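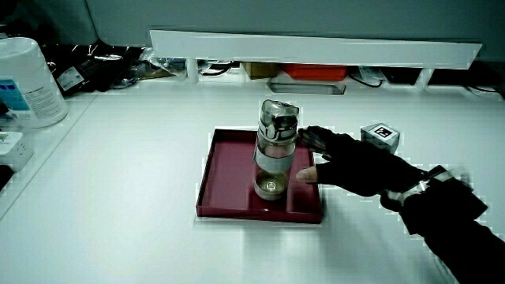 Can we bring someone along to the February visit?

One guest each, over 14, and send me the name beforehand so it goes on the door list.

Right, sorry all, meant to write this up days ago. Visit to Stitivora, as promised to those who couldn't come. Typing this on the train so it'll be bitty. Sosina's message is at the bottom, I'll try to get to all her questions but not in order.

Getting there. Go in by the Lawal Road side, NOT the main gate. Main gate is deliveries only and the intercom rings in an office where they don't know about visitors. We stood there like lemons. Lawal Road side there's a bike rack, a green door, sign in, badge, up one flight. Lift exists, round the back of reception, ask.

First half was the talk. Too long I thought, slides mostly. The part worth having was on why they stopped trying to program grasps by hand. They had written rules for 100 household objects and then every time a supplier changed a bottle cap somebody had to go back in and fiddle. So now they record people picking things up and train off that. 3,230 recordings in the set so far, they said, and they reckon it's still small. Somebody (Ade? sorry if it wasn't you) asked how many are thrown away and the answer was 214 up to now, mostly from the tracking dropping out half way through.

Second half was the good bit. You stand next to the table and watch it being done. Glove on, marker cube, reach in, take hold. Over and over. Sounds dull written down but I could have stayed another hour. You start noticing how you pick things up yourself and then you can't stop, I was hopeless with my tea afterwards.
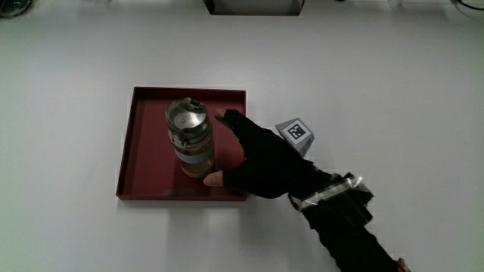
Mercedes Tamayo

Where was I. The bottle. They like it for demos as it's see-through, and see-through things are a pain for the cameras, so if a method copes with that it'll probably cope with a tin of beans. The wide band round the middle helps a bit apparently, gives the software something solid to look at. I asked why not just stick tape all over it and got a very patient look.

The tray is there to mark the working area. Whatever's being picked up starts inside it, somewhere different each time. Sosina, you asked whether they always put it down in the same spot, so that's a no, they vary it on purpose, otherwise the thing just learns the spot.

The cube with the black and white pattern is what the cameras follow to know where the hand is. If your sleeve flops over it, gone, start again. Which is why they go on about sleeves in the visitor notes, long and close fitting please, no bangles. The glove leaves thumb tip bare, I asked about that too and they said people grip oddly with covered fingertips and they want the real thing. Made sense to me.

And yes there's silver tape round the wrist. I was quite cheered by that. Looked just like our stuff.

Did we see a robot do it? Yes, at the end, in the room next door. Brosasix is the name of the arm project. Three goes at the same sort of bottle. First go it nudged it over, second and third it lifted it and put it back. They were quite open about it and said the day before had gone worse. I'd much sooner see that than a polished video but a few of our lot were a bit let down, they'd expected it to be quicker. It is slow. Bring patience. Also bring a jumper, that room was freezing.

Things I didn't get to ask: what happens with left handers. All the recording we saw was right hand. Will ask in Febuary or one of you can. 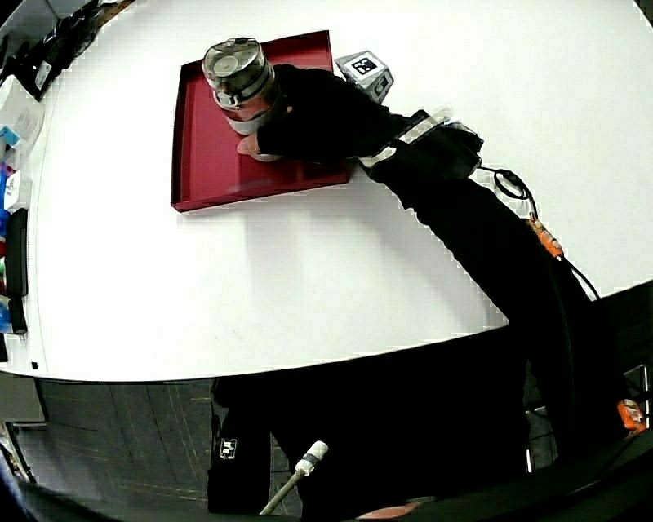

Dindier Robotics Club, Visits and Demonstrations

Practical bits for next time, please read before emailing me:

Numbers. They had 162 through the door over the whole open day, too many, and they're capping it. We get one slot as a club, late morning. If you said yes and now can't, tell me, there's a waiting list.

Standing room only at the table end. If you need a chair say so and they'll bring one in, they were very nice about it.

Mind the cables. There's one off the wrist unit which goes over the table and down the arm, and more on the floor. Keep bags by the door please.

Photos are fine at the recording table. Not in the Brosasix room. They did say this twice and somebody still did it.

No food up there, canteen is downstairs and takes cards. The soup was all right.

Trying the glove yourself: possible, if time, no promises. They only have the one size out. I had a go at the end and managed to lose the tracking straight away by turning my hand too far over. Slower than you think, and keep the cube facing up.

Also Sosina, on your last point, I did mention our own table and they'd be happy to look at a write up. Doesn't have to be fancy. Can you and whoever did the camera mounts send me a page? I'll forward.

Station now, got to go. Shout if I missed anything.

M.

----- Original message -----
From: Sosina Kumsa
Date: 2019-12-15
Subject: Stitivora visit, what did I miss

Hi Mercedes, hi list

Gutted I couldn't make it, my train was cancelled and the next one would have got me there for the goodbyes. Could someone who went write a few lines?

Mainly I'd like to know:

Did you see the arm running or was it only slides?

When they record, does the object always start in the same place? We've been doing that with our own setup and I have a bad feeling about it.

How do they fix the marker on? Ours works loose after a while and we've been through a lot of tape.

And did anyone tell them about our table? I don't want to be pushy but it would be good to have a second opinion before we buy another camera.

Is there a next visit and can my sister come? She's 17 and keener than I am.

Thanks
Sosina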